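3. Placing your Fakia fridge and stocking it for the first time

You will get on much better with your new fridge if you give it a friendly spot and a bit of patience on the first day. A side table is a great help too - somewhere to set bottles down while you make up your mind where they belong.

Step 1. Stand the fridge beside your table and leave a narrow gap between the two. Check that the door swings freely before you go any further.

Step 2. Open the door and wipe out the compartment with a soft cloth, going gently along the lip at the bottom of the opening.
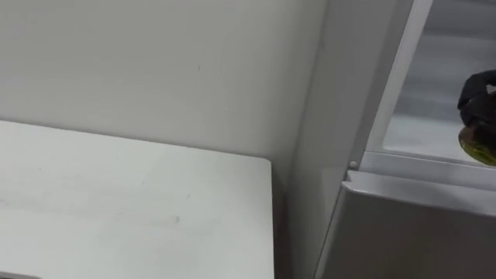
Davina Moffat writes that she dries the lip with a second cloth as well, as crumbs seem to love a damp edge, and we would happily pass that on to everyone.

Note: if you ever need to move the table, lift it and don't drag it. Smudges on the top come off with warm water and a drop of washing-up liquid.

Step 3. Close the door, switch on, and let the fridge settle overnight if you can bear to wait.

Step 4. Bring your drinks over, one bottle at a time. Keep each one upright and check that the cap is tight. Iced tea, squash and the like are all quite happy in here.

Caution: never put fizzy drinks in the freezer, however warm the afternoon.
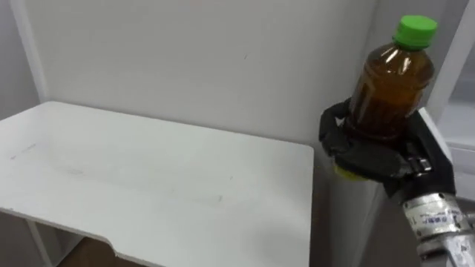

Step 5. Shut the door and listen for the soft thud of the seal. Spare seals can be ordered as part 2706.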